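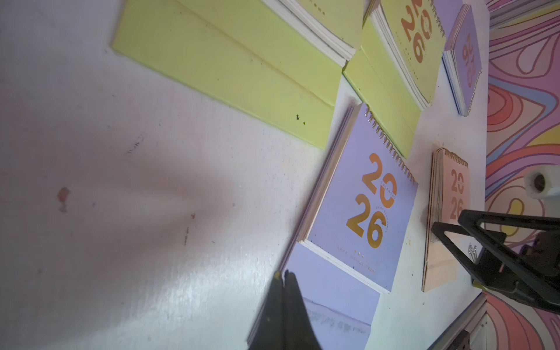

Should a small town shop keep a paper calendar on the counter when everyone has one on the phone? I think it should, and I think most households should too.

Desk > Opinion > Work and Home

May
By the Matdale desk columnist

I have kept my appointments on paper for most of my working life, with one break of two years when I tried to do it all on a phone. The break is the reason I'm writing this. During it I missed a dental visit and a tax deadline, and I paid a late fee of $78 that I still resent. The phone had both dates in it. It had told me about both of them, too, at a moment when I was driving or cooking, and I had swiped the message away.

A reminder on a phone comes once or twice and then it's gone. A page on a desk stays where it is all day. I look at it when I sit down, when I pick up the coffee, when I'm on hold with the insurance company. I don't have to decide to look at it. By the time the day of the appointment comes, I've read the line a dozen times without trying.

People who disagree with me usually bring up sharing. A family of five can't all carry the same sheet of paper, and an office with people on the road needs something everyone can see. I accept that. The company I worked for, Nordin, had a shared calendar on the computer, and I wouldn't have wanted to run the delivery schedule without it. But I noticed that the people who were good at keeping dates copied their own part of it onto paper every Monday-type meeting, whenever that fell, and the ones who didn't were the ones we had to call.

Cost comes up as well. A desk calendar costs a few dollars a year and the phone app is free. I don't find the app all that free. Mine moved its week view behind a monthly charge, and when I stopped paying, two years of notes were suddenly hard to get at. My old desk calendars are in a box in the closet and I can open any of them.

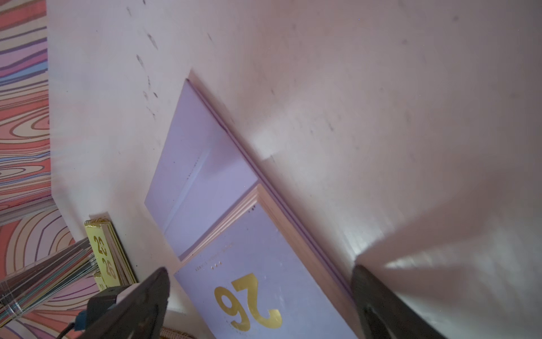
Then there is the matter of what you write down. On a phone I type "dentist 3:30" and stop, because typing is a chore. On paper I write the time, the name of the street, and the thing I meant to ask. I cross things out and you can still read what was there. If a meeting got moved three times, I can see that it got moved three times, and that tells me something about the person I'm meeting.

I'd also like to speak up for the small block calendar in particular. Wall calendars are fine for a kitchen, but you have to get up to write on them. Planners close, and a closed planner might as well be in a drawer. A block that stands or lies open next to the keyboard takes up very little room and asks for nothing. The printers seem to know this. The stationery store on Kiveck Street still gives them a full shelf in the fall, and they're mostly gone by the time I get around to buying mine.

The town could help here. When I moved to Matdale, the public works office mailed every house a calendar with the trash days, the street sweeping, and the dates for leaf pickup printed on it. The town has 2287 households and the print run can't have been a large expense. It was dropped in favor of a web page, and now I see cans out on the wrong day up and down my block. Brelska, the next town over, kept its printed calendar. I drive through there often, and the cans are where they should be.

I don't expect anyone to throw out a phone. I still use mine for the alarm in the morning and for anything that has to ring. What I'd suggest is a trial of one season. Buy a cheap calendar, put it where your hand rests, and write in it with a pen. Put down birthdays first, then bills, then everything else. If you have missed fewer things by the end, keep going, and if you haven't, you're out a few dollars and can use the backs of the pages for grocery lists.

We use cookies to remember your settings. By continuing to read this site you accept our cookie policy.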